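Allumside > Newsletter > Winter issue > Floors and benches

White tile, dark grout, one red bowtie

Reading time: 6 min
Last updated: July

Quick one this issue, as I'm writing it between the kettle and the door. A lot of you asked about small tiled work surfaces after the last mailout. Mostly the same question in different hats: is white tile with dark grout a good idea or a pain in the neck? Both. Notes follow, in whatever order they come out.

First the look of it. White squares, thin dark lines, everything reads as a grid straight away. Put anything coloured down on it and your eye goes there. Red especially. I've had timber-coloured bits vanish on a ply bench while I was standing right over them (two minutes of swearing, found under my own elbow). Not a problem on white.

The other nice thing is you get a ruler for free. If your tiles are true and the joints are even, you can say "one square left of the middle" to whoever's on the other side and they'll know where you mean. Doesn't replace a tape. Saves reaching for it though.

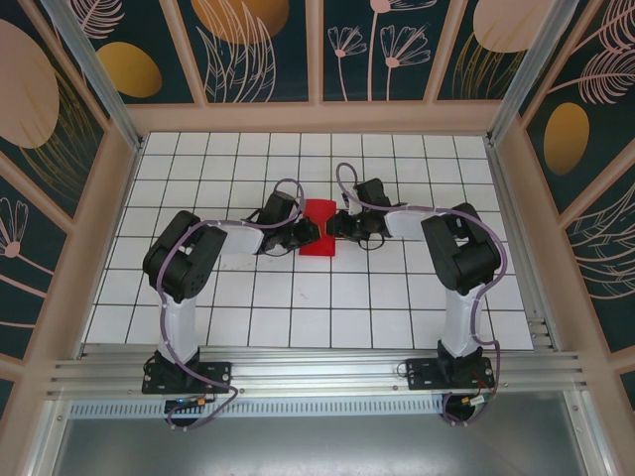

The red bowtie on the white tiles, with a few grey scuffs off to the left-hand side.

About those scuffs. White shows them, end of story. Grey streaks are the usual ones and they're the ones people write in about. My go-to:

- Damp microfibre first. Do this before anything clever.
- Then a dab of bicarb paste, rubbed in small circles, wiped off with clean water.
- A white pencil eraser for the stubborn streaks. Sounds daft. Try it on one tile.
- No steel wool. I know someone's uncle swears by it. It leaves its own grey marks and then you've got twice the job.

If a mark's in the glaze and not on it, leave it be. It's a work surface, it's allowed to look worked on.

Grout is the bit people get wrong. Dark grout hides muck beautifully and shows haze terribly, so that milky film you'd never spot with a pale grout will sit there on a charcoal line laughing at you. Wipe early, wipe again, then dont touch it until the next morning. Sealing it is worth the bother if you use glues or stain. If all you ever put down there is dry stuff, I wouldn't lose sleep.

Joint width: go thin. Flat little pieces catch in wide joints, and anything with a point on it will find the line and sit crooked. Rub your thumb across before you commit. If your nail drops in properly, it's too deep for fiddly work and you want to top it up.

On the bowtie shape

Had a few notes on this too. Bowtie, butterfly, hourglass, call it what you like, two wide ends and a narrow waist. It's a good shape to have on a bench. Easy to line up with a grid (waist on a joint, ends either side, done) and easy to see when it's been turned. A square block you can spin a quarter turn and never know. A bowtie tells on you.

It's also a lovely shape to pick up by the middle. Pinch at the waist and the wide ends stop it sliding out sideways. Downside, if you grab it by one end it wants to swing. Same with any piece where the weight is out at the ends and there's not much in between.

For anyone cutting their own, from last year's workshop sheet:

1. Draw the rectangle first, full length and full width. Mark the centre.
2. Decide the waist. A third of the width looks right to me. Skinnier looks elegant and snaps.
3. Join the corners to the waist marks with a straightedge. All four lines, before you cut any.
4. Cut outside the line, then sand back to it. Do the waist last, there's nothing much holding it together once it's thin.
5. Ease the points. A sharp tip chips the first time it's dropped on tile. Guess how I know.

Paint before or after? After. And two thin coats, not one thick one, or the corners go blobby and it won't lie flat. Bright red if it's going on white tile. Yellow gets washed out under a strong lamp, pale blue is worse. Urho Rissanen did a whole set in cream last December and we've been finding them ever since.

Lying flat matters more than you'd think. Set the piece on one tile and press each corner with a fingertip. If it rocks, turn it over and try again, then sand whichever face is worse. Check on a second tile before you blame the piece, because one lippy tile will make a liar out of a perfectly good block.

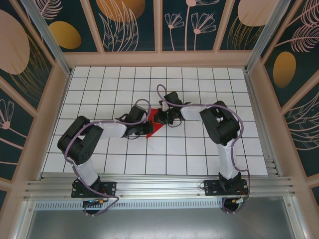
Edges, walls and the rest of it

Tile needs something to finish against. An aluminium profile along the front edge is hard to beat, the ribbed kind with grooves along it. Stiff, straight, doesn't mind being leaned on, and you can bolt things to it without drilling into the surface itself. The silver looks smart next to the white as well. The grooves collect crumbs and sawdust something shocking, so keep an old toothbrush handy. Or a paintbrush you've given up on.

At the back, a light beige strip or beam is kinder on the eyes than bright white. Gives you somewhere for the tile to stop. If you're closing in the sides too, have a bit of fun with the walls. Plain floor, decorated walls, that's my rule. Pattern on the floor competes with whatever you've set down on it. Pattern on the walls just makes it a nicer spot to spend an afternoon.

Keep a run of vent slots clear if you've got any low at the front. Goes for cupboards and cabinets as much as benches. People shove offcuts up against them and then wonder why it's stuffy.

What to buy, roughly in the order you'll need it: square white tile, spacers, flexible adhesive, dark grout, a proper rubber float, sponge x2. Get spare tile from the same batch while you're there. Whites don't match between batches, they just don't, and you'll see it every single day. If you are working off a sheet of board underneath, prime it first and let it dry properly. A board that's 1,000 mm along the front is about as long as one person can carry through a doorway without taking the paint off.

Measure from the centre out. Always. Start at one side and you end up with a sliver at the other, and slivers crack. Dry lay the lot, stand back, have a cuppa, look again. If the lines look narrower at the far side that's only perspective and you can relax. If they look bent, they're bent.

Odds and ends

Phetsri has grout colour cards at the front counter if you want to hold one up against a tile before comitting. Ask for the dark greys, they keep them underneath.

The Brellari room is open for tile cutting in the mornings through August. Bring eye protection and a towel. There's a kettle. No biscuits unless you bring them.

Someone left a good rubber float by the sink, blue handle, no name on it. It's on the hook.

Next issue: sealing, and the reader letters I didn't get to. If you've got a red that holds up to being knocked about on tile, send me the name of the paint. Mine's gone chalky.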